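Day 71 with the Cernau cell. The vendor's sheet says the gripper pivots need a check every 6 months. I check them every 2 weeks – call me a skeptic.

Also not sold on "lighting independent." Dusk at a window is where I'd expect wrist cameras to struggle, so that's where I do my checks.
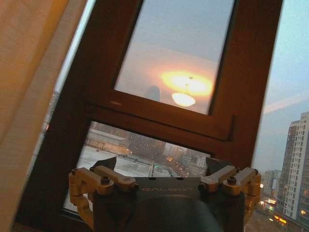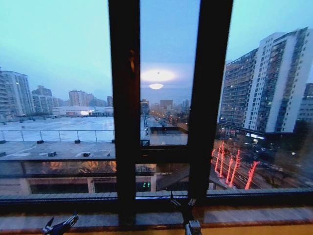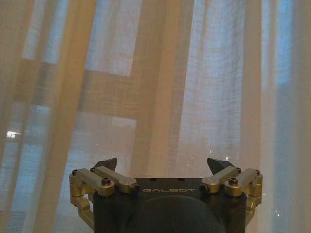

Wrist, head, wrist. Ceiling lamp reflected in the glass in the first two, curtain in the third.

Imar's guide gives lens cleaning one line. I'm keeping my own log.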